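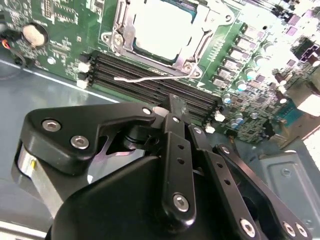

Did Hanrahan and the lead singer of Vindance ever really make up?

Posted by mukgate_mornings, 21 Nov 2021

Hello everyone, I hope this is the right section for celebrity stuff, and please move it if it isn't! I've been following the reality show Mukgate since the very first season (my sister got me into it and then gave up on it herself), and I'm completely lost about the feud. As far as I could follow, Hanrahan said on the reunion special that the singer from Vindance had called to apologize, and that they were on good terms again. Then a couple of nights later the band's page put up something that sounded like the exact opposite, and by the time I went back to read it properly it was gone. I've read through 358 comments on the fan page and came away knowing less than when I started. Does anyone know what was said, and whether they're both still doing the Peromora charity concert? I have tickets – good ones, row 9 – and I'd hate to sit through a frosty duet.

peromora_patty

Oh, I can help a little with this one, because I was up far too late that night and read the post before it came down. It didn't say there had been no call. It said there had been a call, that it was about the running order for the concert, and that "sorry" never came into it. So I think you can see how each of them came away with a different story. Hanrahan is a big softie on camera and tends to hear the best in people, and the band has always been touchy about being talked about on TV without being asked first.

As for the concert, both names were still on the Peromora site when I checked this morning, but they're listed in separate halves now, and I don't see a duet anywhere. Last year's show ran long and they only had 40 minutes between the two halves, so if you want a drink, go early. Have a lovely time, and do come back and tell us how it went!

tvtray400

its all for ratings, they do this every November

slowcooker_sal

I'd go a bit easier than the poster above, though I do see the point. The original falling out was over that joke at the awards dinner two seasons back, and I remember it looking pretty raw. My guess is they're polite backstage and leave it there – plenty of us have a cousin like that. If you missed the reunion special, the phone call part comes right after the second commercial break, and it's worth hearing in Hanrahan's own words before you take anyone's side, mine included.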